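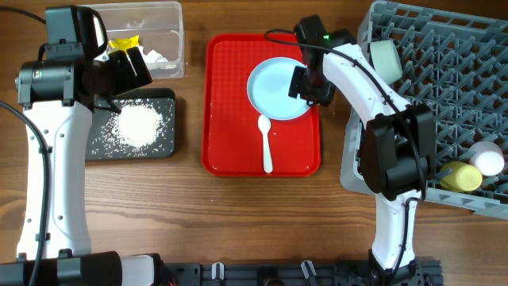 Both arms at the table, with the red tray, the blue plate and the dish rack on the right.

I promised in my last post that I would write about the dish task, and now it is August and I am only starting. The reason is simple: when I come home from an afternoon of teleoperation, I don't want to think about plates.

The task sounds easy. There is a tray, like after lunch in a canteen, with a plate and a spoon on it. The robot has to clear the tray and put everything in the rack. I hold two small leader arms, one in each hand, and the two white arms on the table copy what my hands do. The program we use for recording is called Hillodo. It saves the joint positions and the video from the cameras, and later Bok-nam Ham trains the model on them. She is in the other building, Birnlow, so mostly I know her from her comments in our spreadsheet.

Before I started this work I believed that I knew how I pick up a plate. I did not. With my own hand I put the thumb on top and the fingers under, and I never look. With a gripper of two fingers you must come from the side, open enough but not too much, and lower until one finger is under the rim. If you go too low, you push the tray. If you stay too high, the plate slips away and turns a little, and then you chase it. In my first week I chased it a lot.

The spoon is worse. It is white plastic and very light, and the bottom of the tray has a grid pattern. When I close the gripper on the handle, one finger sometimes catches in the grid and the whole tray moves. Now I take the spoon close to the bowl, where it is a bit higher from the tray. I also learned to take the plate first. When I tried the spoon first, I was always touching the plate with the wrist of the arm.

The target for this task is 337 good episodes. One episode has a limit of 15 seconds for the plate part, and if I am slower, it goes to the folder "slow". At the beginning I was angry about this folder. Bok-nam explained me that if I hesitate in the air for a long time, the model learns to hesitate too. It copies everything, also my bad habits. She showed me a test where the arm stopped above the plate and made a small shake before it went down. I recognized the shake immediately. It was mine! I do it when I am not sure about the distance.

So I changed how I work. Before I press the pedal, I do the movement one time without recording, slowly. Then I reset the objects and do it for real, without stopping. If I feel that I will miss, I do not save it by some strange movement, I just cancel. We do record corrections, but in a separate set, with a different label.

Resetting takes more time than the task itself. After every episode the plate must go back on the tray, but not in exactly the same place. I turn the tray a little, I move the plate up or down, I change the cups in the rack. A cup close to the place where the plate goes is difficult for the right arm, because the gripper is wide and can push the cup over. I try to include such cases, even when I am tired and would like to take the easy ones.

There is also rice. It is in the dark tray on the left, and it belongs to the scooping task, which we started with the same table setup. I will write about it another time. For now I can say only that rice goes everywhere, and that I have found it in my shoe.

A reader asked me after the last post if it is boring. Sometimes, yes. My colleague from Karabulut, where they teach arms to fold towels, listens to audiobooks during work. I tried it and my episodes became sloppy, so I stopped. I prefer quiet. After an hour or so my hands know the distance, and I don't look at the leader arms anymore, only at the gripper. My best time is until 3 in the afternoon. Later than that I begin to drop spoons.

Our group wants to have more than 3000 episodes from all the kitchen tasks together before the end of the project, which has the name Fundum. The dish task is only one part of it. Next I have to record the left arm passing a cup to the right arm, and I have already tried it a few times without recording. Both hands want to let go at the same moment. I will need some practice.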